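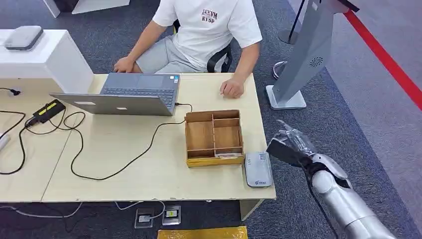 Narnen Group, Contact and Handover, Department of Mechanical Systems, Polgate

Delay Before Release

The method section was finished before the trials were, which is the usual order in our group. It said that the hand would close on a flat object, carry it to a fixed pose in front of a seated participant, and hold it. The participant would take the object. The controller would estimate the pull from the finger currents and open when the estimate passed a threshold. The time between first contact and opening was the measure. Everything else was to be held constant.

I wrote that last sentence in April of the previous year and had no trouble with it then.

The threshold was set by a procedure called Drarnico, after the building where the first version was written. Drarnico starts low and climbs. After every trial in which the object drops, it raises the threshold one step. After a run of clean trials it lowers it by half a step. It needs no model of the participant and it stores nothing about the participant. Both of these were listed as advantages.

For the first two weeks the plots were dull in the way we wanted. Contact, a rise in current, opening. The median delay was 700 milliseconds and it stayed there for cards, for thin boards, and for the felt squares, which we later dropped from the set because they shed. I sat at the far end of the desk with the log open and read out trial numbers. Participants came, took things, gave them back, signed the form and left.

Participant 4 came on a Thursday. I have the entry: Thu 21 March, afternoon session, card, right hand. The pull was ordinary and the threshold was passed early. The hand opened 1000 milliseconds after it should have.

I flagged the trial as a timing fault and restarted the controller. The next trial did the same thing, and so did the next. With a different participant in the chair the delay went back to its usual value. I logged that too.

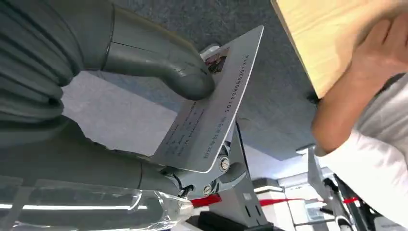 A late opening has a short list of causes. The current estimate can be filtered too heavily. The message to the finger drivers can be queued behind something else. A joint can stick. I worked through the list in that order, since that is the order of cost, and found the filter as written, the queue empty and the joints free. I swapped the hand for the spare from Bakilana, which has newer tendons and a different friction profile. The delay for Participant 4 was unchanged to within the resolution of the clock.

The senior member of the group looked at the plot and asked what the participant was doing differently. I said nothing. The pull had the same slope and the same peak. She asked me to look at the half second before contact.

There was data for that interval. We recorded it because the logger started when the arm stopped moving, but it had never been used. In every participant but one, the current before contact was flat. In Participant 4 there was a small step, always in the same direction and always before the fingers of the participant had touched anything. The hand was closing slightly. It was gripping harder on an object that no one was pulling yet.

This was not in the code. I can say so with some confidence, having written most of it and read the rest twice that weekend.

The explanation we settled on took a month and is in the paper. The arm rests on a stand, the stand is on the floor, and the floor carries load. A person leaning forward in a chair shifts weight through it, and the joint sensors see the shift as a small disturbance of up to a tenth of a newton. Drarnico had learned, by steps and half steps, a threshold that was correct for people who lean in and take. Participant 4 leaned in, stopped, and then took. The controller read the stop as a second object being placed in the grip and waited for it to settle.
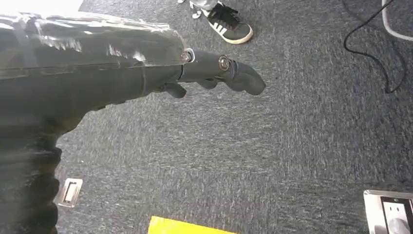
We confirmed it with a sandbag. The bag was lowered onto the chair, the lowering was paused, and the hand tightened. We repeated this 20 times, with and without the pause, and the two sets separated cleanly. A reviewer later called it the strongest part of the submission. I agree with the reviewer.

The question of why Participant 4 stopped was outside the scope. I asked anyway, in the last session, after the form had been signed and the logger was off. I asked whether there was a reason for waiting before reaching.

The answer was that it had seemed polite. The hand was holding the thing, and one ought to give it a moment.

I wrote this down on the back of the session sheet and then had to decide where to file it. The data folder has a field for remarks, limited to one line. I put "participant pauses before contact" – which is accurate – and closed the entry.

The revised controller subtracts the floor signal. With the correction in place the delay for Participant 4 is 700 milliseconds, the same as for everyone else. I ran the last block myself, in the chair, with the new version loaded. The arm came up and stopped at the pose. I had the trial sheet on my knee and knew exactly when to take the card, and I noticed that I had not moved. The current trace for that trial is flat until contact. I kept it in the set.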